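Cuvent Equipment Planning Group
Minutes of the meeting held in May 2022

Present: Consuelo Beltrán (chair), Damilola Ojo, Apolinar Cisneros, Itzel Zavala (minutes)
Apologies: Isauro Bermúdez

1. Minutes of the last meeting

Agreed, with one correction. Under item 5 the words "the group supports the purchase of an arm" should read "the group discussed the purchase of an arm". Damilola asked for it to be noted that she had spoken against it.

2. Matters arising

The Prokus quote has come in. The Surdu quote has not, though Apolinar has chased it twice. Consuelo said that a firm slow to tell us the price was unlikely to be quicker with a repair. Apolinar thought this unfair, and will try once more.

3. Table-clearing work and the hand-held grippers

Apolinar reported on the Wurka sessions. These are still done by people holding the grippers, on an ordinary folding table with ordinary clutter: packets, boxes, paper bags, bread. Putting things in the bin has been the main job so far. He feels the work has reached the stage where an arm should be on order, so that it is ready when the recordings are.

Damilola did not agree. She pointed out that the person with the gripper does a great deal that the arm would have to do by itself, such as deciding what is rubbish. A small wrapped soap held over the bin looks the same to her whether it is being thrown out or rescued, and she would like to know how an arm is meant to tell. Apolinar said that was what the recordings were for. Damilola said she had heard that in September as well.

Consuelo asked whether the sessions could be made simpler, with a plain cloth and fewer things on the table. Apolinar would prefer to keep the patterned cloth, printed rabbits and all, as homes have patterned cloths. The chair accepted this but asked that any supplier giving us a demonstration should be made to use the same cloth.
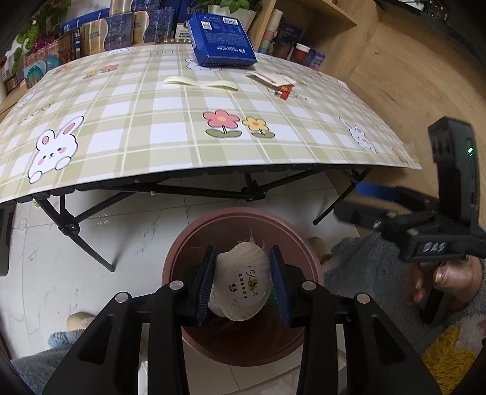

4. Prokus quote

The quote is for £3,074 and covers 4 hand-held grippers, a charger for each, and set-up. Spare pads are extra. Delivery is given as 90 days "from confirmation", and nothing in the papers says who confirms what.

Points raised:

Set-up is charged as a separate line. Damilola asked what set-up a hand-held tool needs. Apolinar did not know.

The warranty leaves out the pads and the pivot pins. Those are the parts we would expect to wear, so the warranty did not impress anyone present.

The brochure says the gripper is "suitable for all household objects". Consuelo asked for this claim to be ignored when the quote is scored.

Itzel asked whether we had shown that the present grippers are the thing holding us up. No figures were available. Apolinar's view is that more units would mean more people recording at the same time. Damilola's view is that we have trouble enough finding people to hold the ones we own.

Decision: no order for now. Apolinar to keep a log of gripper use over 11 sessions, including any time spent waiting for a free unit. If the log shows no waiting, the quote will be allowed to lapse.

5. Robot arm

Isauro had sent a note in favour of leasing an arm from Surdu for a trial. It was read out. The group had some sympathy with it, leasing being easier to get out of than buying, but without a price there was little to discuss. Consuelo also wanted the cost of a stand, floor fixing, insurance and training put in the same table as the lease. Last time they turned up afterwards, one at a time.

There was a longer talk about soft packaging. Damilola's argument was that boxes make every machine look clever and that a trial should begin with the awkward things. She would start with a torn, crumpled paper bag with bread next to it, and ask the supplier to pick up the bag and leave the bread alone. Apolinar said this was a hard first test. Damilola said it was a normal breakfast table. 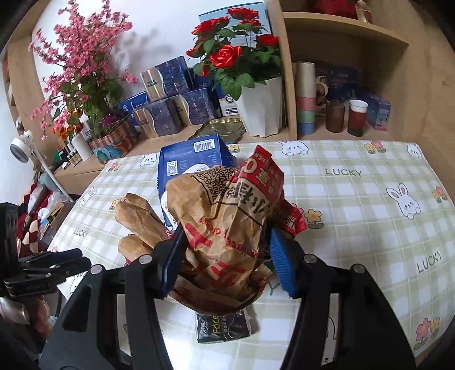
Crumpled paper bag between the gripper's jaws, with bread rolls alongside.

It was agreed that paper bags would go in the trial list, together with small packets lying flat on the cloth. The supplier is not to choose the objects or to lay the table.

Decision: lease not approved. To come back when there is a full price.

6. Spare pads

Approved, one set for each gripper we now own, from the small items budget. No discussion.

7. Actions

Apolinar: gripper log; final request to Surdu; ask Prokus what set-up means and when the 90 days begin.
Damilola: draft the trial object list.
Isauro: full cost table for the lease, with fixing and insurance included.
Itzel: send the corrected minutes round.

8. Any other business

Apolinar asked if the group would consider a visit to the Prokus showroom. The chair said it could wait for the log.

Next meeting to be arranged once the log is finished.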